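Reading time: 2 minutes

Section 4: Posting a vacancy and booking walk-in interviews

Use this section once your employer account has been approved and your site address appears under My Sites. If your site is missing, go back to Section 3.

4.1 Create the vacancy

1. Sign in to Gilex and choose Vacancies, then New.
2. Type the job title as it will appear on the contract. Leave out words such as "urgent" or "immediate start".
3. Pick the site from the list. For the Trultevdale works, choose Trultevdale Main. Trultevdale Stores is for warehouse posts only.
4. Enter the pay as a yearly, monthly or hourly figure. The system will not accept "negotiable".
5. Paste the job description into the large box. The limit is 3299 characters, including spaces.
6. Tick the qualifications needed. Anything left unticked is shown to applicants as "not required".
7. Press Save draft.

Note: A draft is kept for 28 days and then deleted. Opening it does not restart the count. Saving a change does.

4.2 Add a walk-in session

1. Open the draft and choose Interviews, then Walk-in.
2. Enter the date, the start time and the last arrival time.
3. Set the number of places. Each session can hold up to 17 applicants per interviewer.
4. Type the room and entrance exactly as they appear on the signs at your site.
5. List the papers applicants must bring. Proof of address and original certificates are already on the list and can be removed.
6. Press Confirm session.

Caution: Once a session is confirmed, the date cannot be edited. You must cancel the session and make a new one, and everyone who has booked will be sent a cancellation message.

4.3 Publish

1. Press Preview and read the advert through, including the closing date.
2. Choose where it will appear. Kouris is the public jobs board. Ellby is seen by current staff only.
3. Press Publish. The advert normally shows within the hour.
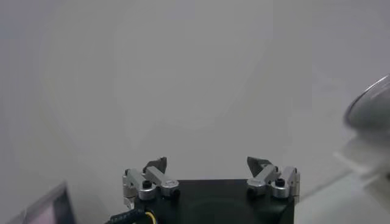 Trultevdale Recruitment and Staffing Team

If the advert is rejected, a code appears beside its title. Code 321 means that the closing date falls before the walk-in session. Change the closing date and publish again. For any other code, send the code and the vacancy number to the team through the Help tab.

Note: Adverts placed on both boards share one list of applicants. Staff who apply through Ellby are marked with an S.

4.4 Close the vacancy

1. Mark each applicant as Offered, Reserve or Declined.
2. Choose Close vacancy. Messages go out to declined applicants straight away.
3. Download the attendance sheet if you need a paper copy.

Last updated: February 15, 2019

Related sections
Section 3: Setting up your employer account
Section 5: Sending an offer letter
Section 6: References and right to work checks
Apprentice intake in June: dates for managers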